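Equipment Review: The Plorkel Height-Adjustable Workbench
Prepared for the Rotport Shared Workshop by the Furnishings and Equipment Office
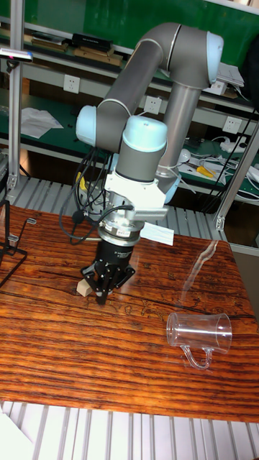 The office was asked in the spring to recommend a replacement for the fixed benches in the east hall, several of which had become unsteady and could no longer be repaired at a sensible cost. Three suppliers were invited to lend a bench for trial. Tedik withdrew before delivery. This review covers the Plorkel bench, which was used daily for one full term. A separate note on the Frimpong model will follow in November.

Delivery and assembly

The bench arrived on a Monday in two cartons. The heavier of these holds the leg frame and should be carried by two people. Assembly was completed by Wumpini Acheampong and Nii Quaye in a single morning. The printed instructions are clear up to the fitting of the crossbar, at which point the diagram shows the bar reversed. Members assembling further units should place the slotted face toward the wall. All necessary tools are supplied except a medium Phillips screwdriver.

Stability

The maker states a working load of up to 300 pounds. The office did not test to that limit. In ordinary use, including sawing, planing and light hammer work, the bench stood firm at its lower settings. At the two highest settings a slight sway could be felt when pushing a plane along the length of the top. Tightening the crossbar bolts reduced the sway but did not remove it. Members who work mainly with hand planes are advised to keep to the middle settings.

Height adjustment

Adjustment is by a crank at the right-hand end. It takes 20 turns to move the top from its lowest position to its highest, and the action is smooth and quiet. The crank handle folds away beneath the top when not in use, although it does not lock there and was twice caught by a passing apron. Ekua Bawa, who works from a seated position, reported that the lowest setting suited her well and that the crank could be reached without standing. She also noted that the stretcher between the legs leaves enough room for the knees, a point on which the old benches were poor.

Surface and vise

The top was supplied with a light factory oil finish. It marks easily in the first weeks and should be given a further coat before use. Glue was removed with a scraper and no lasting stain remained. The front vise is adequate for small work. Its jaws are not lined, and Booker Van Dusen fitted leather pads to the trial unit at his own bench. The office would prefer to see these included by the maker.

Cost and service

The price quoted to the workshop includes a discount of $200 per bench on orders of four or more. Replacement parts were requested once during the trial, for a missing foot cap, and arrived within the week. Telephone inquiries were answered politely - though only before noon.

Recommendation

The Plorkel bench is recommended for general use in the east hall, with the fixed bench by the north door retained for heavy planing. Members with comments on the trial unit should send them in writing to Doina Kovačević at the front office before the order is placed.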